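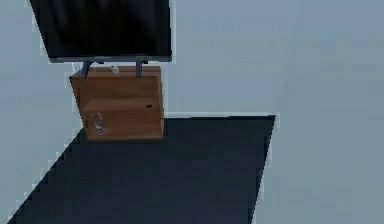

Rendered flat-screen TV on its stand, screen off.

Unit 8: Reading a laptop launch page

Bring a launch page of your own choosing on Wednesday, printed or saved. Any maker will do. If you can't find one, use the Killey page from the course folder.

Start with "up to." A page that promises a processor up to 2 times faster has promised you a ceiling. Every result below it, including no change at all, fits the wording. Look for the footnote and write down three things: what machine was the old one, what task was timed, and who did the timing. On the Killey page the old machine is the cheapest model from an earlier line, the task is exporting one kind of video file, and the tester is Killey. I don't call that lying. I do call it picking your opponent.

Then the battery. The Caruso notebook is sold on its hours of video playback. Video playback is kind to a modern chip, which hands the job to a small dedicated circuit and lets the rest doze. Screen brightness matters more than most buyers think, and Caruso gives it as "8 clicks from bottom," a unit I have not met anywhere else. Try comparing that with a rival that quotes nits. You can't, and I doubt that bothers Caruso.

Screens come next. A panel rated at 700 nits may reach that figure across a small patch for a short burst, then settle much lower. Ask whether the number is peak or sustained. If the page doesn't say, assume peak.

Memory and storage: the headline price nearly always belongs to the smallest configuration, while the headline speed often comes from the largest. Grollex does this on a single page, with the two numbers side by side and a gray footnote mark on each. Price the machine that was tested before you decide it's a bargain.

A word on benchmarks. Flikix, the scoring tool we use in lab, boils a long run down to one figure. Handy, but a gap of 50 points tells you nothing until you know how much the same laptop varies from run to run – and it varies more when the fan is dusty or the charger is unplugged. Run it more than once. Keep the bad runs in your notes too.

Words to circle when you read: supercharged, all-day, pro-grade, next-level, reimagined. None of them can be measured, so none of them can be wrong.

For the write-up, choose one claim and restate it so that it could fail a test. Say what you would need to run that test. Half a page is enough, and I won't read past a full one.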